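About us

Clukusell is a football stats and records site. Match reports, no. Transfer gossip, no. Numbers, lists, who did what and when, that's the lot.

Started in March as a spreadsheet of hat-tricks. Got too big to email around so it went online. Two of us run it, evenings mostly, after work and after the dishes. There are 1,045 matches in the database as of May 2018 and the list keeps growing, slower in winter when we're both playing.

What we cover

Top-level leagues and cups, men's and women's. Goals in a single match, fastest goals, longest runs without conceding, keepers who score. Friendlies are left out. Penalty shootouts are left out too, so please stop writing in about them. Own goals get there own table.

Where the numbers come from

Official match sheets first, newspapers second. If two sources disagree we put both down and mark the entry in grey till it's sorted. Older South American seasons are the hard ones, lots of grey there. Anything before the war, treat with care.

The Marinho list

Our most read page. Every player with four or more in a top-level match, sorted by date, colour coded by continent. Still missing a good chunk of Africa and Oceania. Working on it. If you have old programmes in the garage, get in touch.

Who helps

Hosting is by Plultex. The search box was built by Masosum, who also fixed it when we broke it. We have 200 regular readers who send corrections and they catch most of our mistakes before we do. Thanks to all of them.
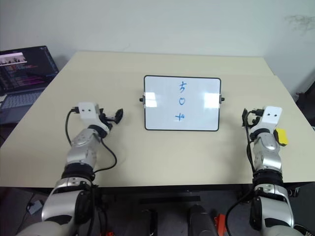
Small whiteboard, blue marker.

Using our lists

Go ahead, just name the site and link back. Clubs and school papers, no charge. For anything bigger ask first, we nearly always say yes.

Corrections

Use the form at the bottom of any page. Give the match, the date and where you saw it. A scan is best. We try to anwser within a week, longer during the finals.

Ads: none at the moment.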